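From the Flarncombe Toy and Book Library -- the shelves are up!

Those of you who have been with us since the days of the banana boxes under the stairs will know how long we've been talking about proper shelving, and I'm so pleased to tell you that the small room finally has some. It's a white cubby unit, four columns across, and it stands against the plain wall on the left as you come in. Sekar Yeoh drove it over from Danino in the back of the ute and had it together before lunch, with one break for tea and a very long hunt for the Allen key (it was in the biscuit tin, don't ask me).

The cubbies are open, so the little ones can see what's there and help themselves, and they can help put things back too, which I have high hopes for. We're keeping the lower cubbies for the things small hands reach for first. The small plastic baskets with handles are the best thing we've bought in years -- they lift out easily, they weigh next to nothing, and a four-year-old can carry one to the mat and back again without losing half of it along the way.
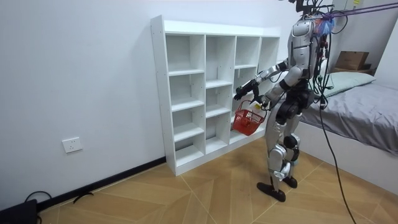
I should say something about what goes in them. One sort of thing per basket, please, and nothing piled above the rim. Puzzles stay in their own bags, with the number written on the bag and on the back of the pieces as well if you have the patience for it. Anything with a lid that doesn't shut properly goes to the mending box by the door, and Sekar will have a look at it when he's next in.

Our borrowing went up nicely last year, from 2,982 loans to 3,717, and I think a good part of that was the new Norulov families, who have been wonderful about bringing things back on time. We still have 11 puzzles out from last August, so do have a peek behind the couch if you've a moment!

We could also use a few more baskets, any colour, as long as they have a handle and aren't too deep. If you have some at home doing nothing, drop them in when you return your books.

8 May 2023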